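# The Flusville Computer Bench – Gallery Page

Welcome, and thank you for stopping by! This page has been meaning to exist for a good long while. People kept asking what we do in the back half of the old Hislow building, and I kept waving my arms and saying "well, we fix up old computers," which is true but leaves out most of the fun. So I promised I would put something up for everybody to look at, and Shahzad Sandhu promised he would remind me until I did, and he has kept his promise a great deal better than I kept mine.

If you're new to us, the short version goes like this. Offices and schools get rid of their desktop machines long before the machines are worn out. A lot of them come to us by the carload. We open them up, clean them, sort out the parts that are worth keeping, and put together computers that go home with folks who can use one. Last year 122 of them went out the door, and I could tell you a story about nearly every one (I won't, Birutė has asked me to keep this page to a reasonable length).

The bench is open to anybody who would like to learn. You don't need to know a thing when you walk in. I certainly didn't. I had owned a computer for 19 years and had never once seen the inside of it, and I was half convinced that if I took the cover off, something would spring out at me. Nothing did. It was mostly dust, and a dead ladybug.

## Opening them up

My favorite part of the whole business is the moment the side panel comes away. You've been looking at a plain black box, the kind that sits under a desk and gets kicked, and all at once you have a whole little town laid out in front of you, with its streets and its long low buildings. We lay the towers down on their sides to work on them, which is so much kinder to your neck than crouching, and it means that when you drop a screw (you will drop a screw) you have a fair chance of seeing where it went.

The big business towers are the ones I like teaching on. There's room in there for two hands and a flashlight, and the makers were kind enough to color the bits you're meant to touch. Blue is a friendly color on a lot of these. Once Dzintra Rätsep pointed that out to me I stopped being so timid and started looking for the blue first.

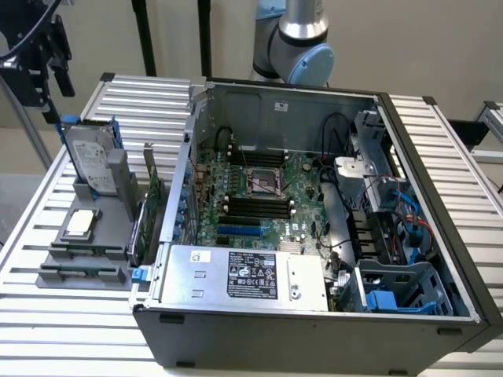 *A Dell board with its processor socket and memory slots empty. To the left of the tower: a hard drive standing in its blue caddy, a processor in a gray tray, and two sticks of memory.*

Building up from an empty board is the best lesson we have, and I would happily do it every session if the others would let me. The processor goes first. There's a little hinged lever beside the socket, and you lift it, and open the metal frame, and then you hold your breath. I always tell people to pick the processor up by its edges, the way you'd hold a photograph, and to find the small marks that show which way around it sits before they let it anywhere near the socket. Then it's set down gently – no pushing at all – and the lever comes back over. That lever takes more force than seems decent the first time. Lai-ching Chung closes her eyes when she does it, and she has done it more often than any of us.

Memory is next, and it's a much more cheerful job. The latches at the ends of the slot open outward, you line up the notch in the stick with the bump in the slot, and you press on both ends until it clicks. A good click is a lovely thing. On a board with two banks of slots, do stop and look up which ones get filled first, as the makers don't all agree with each other, and a pair of sticks in the wrong places can leave you with a machine that beeps at you and shows you nothing. We keep a binder of the layouts for the models we see most. It lives on the shelf by the door, and I would be so grateful if it could go on living there.

Then the drive. I have a real soft spot for caddies. The older machines I learned on wanted four tiny screws for every drive, and at least one of the four would roll under the radiator. With a caddy you flex the plastic a bit, settle the pegs into the holes along the side of the drive, and slide the whole thing home like a drawer. Kamran Shojaei can do it without looking, and he knows he can, so please don't encourage him.

## Where the parts come from, and where they go

Our biggest batch so far came from Ekum, when they cleared out two floors and sent us everything down to the mouse pads. We were very glad of it and also we couldn't get to the sink for a week. By the time Birutė Grigaitė had finished her labeling there were 400 sticks of memory sorted into drawers by type and size, and we have been drawing on them ever since.

Drives are wiped before they're used again, every one of them, and any drive that won't wipe properly is taken out of use for good. If you are thinking of giving us a computer, please copy off your pictures and letters first! We can't go back and find them for you afterward, and it makes for a sad phone call.

What we can't use goes to Makhubela for recycling. The last load weighed about 975 pounds, and I would like it known that I carried my share of it down the ramp.

## Coming along

We're through the blue door at the side of the building, up the ramp, and there is nearly always a kettle on. Long sleeves are best rolled up, and bracelets and dangly things are best left at home. Tools are provided. If you have a favorite screwdriver of your own, bring it by all means, but put a bit of tape on the handle so it finds its way home with you.

We are short of monitor cables and power cords at the moment, and could use a second desk lamp if anyone has one going spare. Leave them just inside the door with your name on a piece of paper, so I can write you a proper thank-you.

*Page last updated March 11, 2026*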